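Household and workshop chore automation

Chore automation is the use of general-purpose robots for everyday physical tasks such as clearing dishes, folding washing, sorting parts and wiping down benches. The term is usually kept separate from single-purpose appliances like dishwashers and robot vacuums, which do one job in a fixed way.
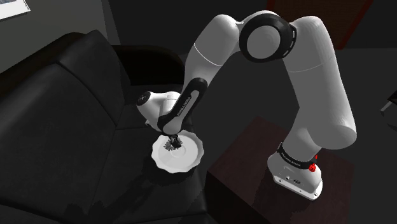

Scope

Researchers divide chores into three broad groups. Pick-and-place chores involve moving rigid objects from one spot to another, for example carrying a saucer from a chair to the sink. Deformable-object chores involve cloth, bags, cables and food. Contact chores, such as scrubbing and sanding, require steady pressure over a surface. Most published results concern the first group, and a large share of those come from simulation, where a rendered arm, a piece of furniture and a dish can be rearranged in seconds and a dropped plate costs nothing.

Crockery

Plates and saucers are a common test object. They are rigid and have a simple outline, but they are also wide and shallow, and lie close to the surface they rest on. A two-fingered gripper coming straight down cannot span most plates across the full width. The usual alternatives are to pinch the rim from one side, to slide the dish to an edge and take it from there, or to close on a raised feature near the middle, such as the inner ring of a saucer. Central grasps keep the weight balanced but depend on the ring being tall enough to hold. Scalloped rims complicate side grasps, as the thickness and angle of the edge change with each wave.

The resting surface also matters. Benchtops are flat and hard. Seat cushions give under load, so a downward push may tilt the dish before the fingers have closed. Dark glossy leather is a known source of error for depth cameras, which can return gaps or false heights where the material reflects light.

Development

The Tarnance household task set, released in January by a group under Rostyslav Marchuk, contains 723 simulated chores in furnished rooms. Of these, 353 involve kitchenware left somewhere other than a kitchen – on armchairs, windowsills, stairs and beds. Marchuk argued in the accompanying notes that earlier task sets had placed nearly everything on tables at a convenient height, and that scores on them said little about a lived-in house.

Andevex, a maker of small bench-mounted arms, used the set to train a controller over 3,000 simulated hours. The company reported good results on mugs, tins and boxes and weaker results on flat dishes. The controller was later moved to physical arms without retraining, where its performance on flat dishes fell further. Andevex attributed the drop to friction values that were too generous in the simulator.

Shop-floor use

Progress has been steadier in workshops. Parts arrive in known trays, lighting is controlled and the arm can be bolted down within reach of everything it needs. Tkachenko, a plumbing fittings supplier, runs arms that load and unload a washing cabinet and set rejects aside for a person to check. Sweeping, untangling hoses and putting away tools left by the previous shift are still done by hand.

Limitations

A fixed arm can tidy only what lies within its reach. Mounting the arm on a wheeled base extends this, but adds cost, weight and a need for clear floors. Speed is a further limit. In a trial by Pludeo, an arm took 673 seconds to clear a small lounge room of dishes, a job the residents did in under two minutes.

Miroslava Kostiuk, in a review dated 26 Jun 2021, concluded that no machine then on sale could be left alone to tidy an ordinary home. She rated single pick-and-place chores as close to solved for rigid objects of moderate size, and considered laundry and bed-making well out of reach. Her review has been criticized for leaving out assisted use, in which a person directs the arm remotely and the machine handles only the grasp.

See also

Grasp planning
Domestic robot
Simulation-to-reality transfer
Machine tending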